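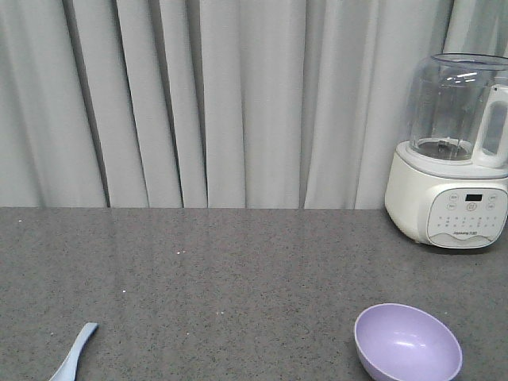

Removing dull patches from a gray granite counter
Stidunora Home Help > Kitchen > Stone and tile

My kitchen counter is speckled gray granite, polished, installed by the previous owners. I wipe it every evening with dish soap and water. Over the winter it has developed dull patches that I can feel with a fingertip as a slight drag. The pattern hides most things in normal light, and even the white crumbs near the middle are easy to miss when standing over it. From a low angle the surface still has a pale sheen across the middle, and the curtain folds reflect faintly near the back edge. The blender stays at the back, against the curtain, and I normally wipe around its base without moving it.

I would like to know whether the dull patches are residue or wear, and whether the stone needs sealing again. I have a bottle of Lerkatari stone sealer that came with the house, unopened. I also have a 3000 grit polishing pad but have not used it on anything yet.

Posted by graniteandgrout in February

tealeaf_52
Residue, most likely. Dish soap leaves a film if it is not rinsed off, and a film will drag under a finger. Worn polish usually feels smooth or slightly chalky. Test one patch before doing anything else:

Brush off all crumbs and grit with a dry cloth.
Wipe the patch with isopropyl alcohol and water, mixed half and half.
Rinse with plain water and dry with a clean microfiber cloth.
Look at it from the side with a flashlight held low.

If the patch now matches the stone next to it, do the whole counter the same way. Move the blender and clean under it as well – soap collects along the edge of anything that is always wiped around.

For sealing, put a spoonful of water on the stone and leave it for 5 minutes. If the stone darkens under the water, it is absorbing and can be sealed. If it stays the same color, leave the bottle closed. Sealer that cannot soak in dries on top and gives you a new haze.

Jurkex
Just use the pad. I did mine with a 300 and then the 3000 and it came out fine.

marblemouth
Do not start with a 300 pad on a polished counter. It will cut through the finish and you would need every grit in between to bring the shine back. The 3000 alone is mild, but it will do nothing for soap film except clog. Alcohol first, as described above. I needed 2 passes on mine, with a fresh cloth for the second one.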